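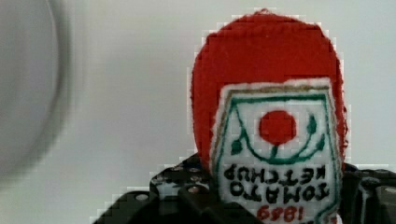

Santosh Bajpai wrote in after the June issue to ask why we keep fussing over soft things when the arm still can't reliably find the handle on a mug, and I promised him an answer in print.

So, Santosh, soft things are where our grasp scores were lying to us! The old Lusholm scoring only looked at whether the fingers had closed on something and stayed closed. A plush toy passes that test almost every time. You can squeeze a stuffed ketchup bottle down by its label, upside-down lettering and all, and the finger sensors will happily report a solid hold while most of the toy does whatever it likes up top.

What we tried this spring (Raíssa Guerra's idea, my typing) was to score the hold from the wrist camera instead. The model gets a short clip after the fingers close, and it has to guess where the top of the object will be once the arm has turned through 60 degrees. If the guess is bad, the grasp gets marked down, even if nothing fell.

We ran 775 grasps through it, all plush and cloth. The new score agreed with our hand labels on 92 percent of them. I'd have been pleased with a lot less. Most of the misses were on floppy things held near one end, where I'm not sure our own labels were much good either — Janaína and I argued over plenty of those.

It's slower, I'll admit. The clip adds roughly 20 frames to every attempt, and Anderson has already grumbled about what that does to the overnight runs. He's looking at whether we can get away with fewer.

The code is in the Cordeiro folder under "softhold" if you want to poke at it. Please don't use the older copy on the Wasitz machine, it still has my broken crop in it. Mugs are next, Santosh, I haven't forgotten.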